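How to Look Up a Candidate's Campaign Contributions

State campaign finance reports list every donor who gave more than the reporting threshold. The steps below use the filing search for Dorau, where the threshold is $292 per election cycle.

1. Open the filing search and choose "Candidate committee." Political action committees are listed separately.
2. Enter the committee name, not the candidate's name.
3. Select the reporting period. There are 4 per cycle.
4. Click "Schedule A" for itemized contributions.

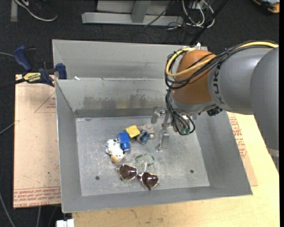
5. Export the table as CSV. Exports stop at 2000 rows — split a longer report by date.
6. Sort by the employer column to group donors from one firm. Spellings vary, so check for "Gaketti," "Gaketti Inc." and similar entries.

Amended reports replace the original in full. Check the filing date before you compare totals.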